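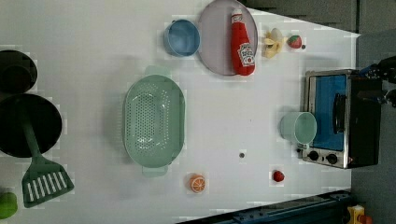 Skallby Play Kitchen Tabletop Set
Item no. 766
Supplied by Doucette Educational Furnishings, Lisunton

Overview

The Skallby tabletop set provides cookware, tableware and play food for pretend cooking at a shared surface. It is intended for preschool rooms, children's libraries, waiting areas and family centers that have no space for a full play kitchen. The set may be used on any stable, level table and is put away in its own lidded tub at the end of the session.

Contents

Cookware: black round pot, black round frying pan, green slotted spatula, mint-green oval colander with two handles.
Tableware: lavender-gray plate with raised rim, small light-blue bowl.
Play food: peeled banana, orange half, strawberries, ketchup bottle.
Appliance: toy toaster oven, silver and black, with blue-tinted window and black door handle.

Play food is packed from current stock, and the assortment may vary between shipments. A packing list is enclosed with every order and should be checked on receipt.

Suggested use

The set is suitable for 2 to 4 children playing together. The colander is the largest of the loose pieces and is best placed in the middle of the table, where it can be reached from both sides. Staff may wish to begin with a few pieces of food and one pan, adding the rest as play develops. Sorting by color, setting a place for a guest and taking orders are all activities that work well with younger groups.

The toaster oven is a toy. It has no heating element and must not be used with real food.

Care and cleaning

Wash cookware, tableware and play food by hand in warm water with mild soap, and rinse thoroughly. Pay attention to the drainage holes of the colander, where modeling dough tends to collect. Wipe the toaster oven with a damp cloth – do not immerse it. Allow all pieces to dry fully before closing the tub. Any piece that is cracked or split should be withdrawn from use.

Ordering and delivery

Orders are dispatched from the Zindville warehouse within 7 working days. Customers ordering for several rooms are asked to give the delivery address for each room on the order form. The table is not included – see Tables and Benches for suitable heights.

Replacement pieces may be ordered singly under item no. 766-R. The August closure of the warehouse applies to replacement orders as well as full sets.

Page updated Wednesday, March 1, 2017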